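From: Justinas Sproģis
To: illex-users
Date: 24 Aug 2026
Subject: Re: [illex-users] Notifications arrive late or in batches on Android

Ruoxi Wei wrote:

> Since the update my phone holds back messages from Illex and then
> delivers them all at once when I unlock the screen. Chats opened on the
> desktop client are up to date the whole time. I have already reinstalled
> once and lost my muted list, so I would like to avoid doing that again.
> Chunhua Qin sees the same on an older handset but only on wifi.
> Is it the server or the phone?

Ruoxi,

It is the phone, or more exactly the phone and the client disagreeing on who keeps the connection open. The server log for your account shows each message handed over within two seconds. After that it sits in the queue until the client answers.

Up to the February release the client held its own socket and sent a keepalive every 60 seconds. The new one asks the system to wake it instead. If battery optimisation is switched on for Illex, the system groups those wake requests with everything else and you get the batch you describe.

Please try these in order, and stop when it works:

1. Settings, Apps, Illex, Battery. Choose Unrestricted. On some handsets the entry is called "Allow background use" and has a second screen behind it.
2. In Illex itself, open Account, Delivery, and turn "Hold connection" on. It is off after an upgrade even if you had it on before. This is bug 1866.
3. Log out and back in from the same screen. Do not clear the app storage, as the muted list is kept there and is not synced.

Attachments are a separate matter. Pictures above the size limit are now queued behind text, so a late picture does not mean a late message. 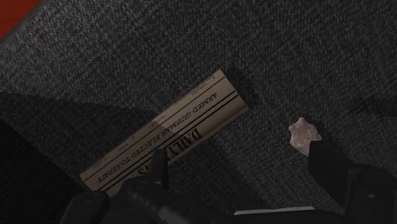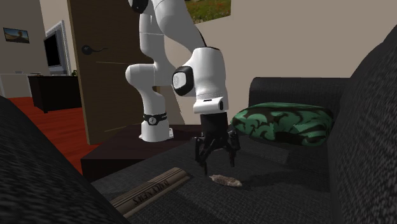 With the setting off, the text went through at the next wake and the attachments at the one after. Jinfeng Hao has a patch that puts both in one request, but it breaks resuming of partial uploads and I would not expect it in the next build.

As for Chunhua's case, wifi only on an older handset sounds like the router dropping idle connections. Ours at Plindstead drops them after 38 seconds, which is shorter than the old keepalive. Hold connection uses a shorter interval if you set Network to "Strict" – it costs a little more battery. Could Chunhua post the router model and the delivery log? The log is under Account, Delivery, Export. Remove your contacts' numbers from it first, they are still written in plain text.

Zixuan Fang asked off list whether the Surnau bridge is affected. It is not, as it polls and never used the wake service. Bridge users can ignore all of the above except step 3, and that only if they also run the phone client.

Justinas

illex-users mailing list | Contact the list owner | © Illex project | Back to top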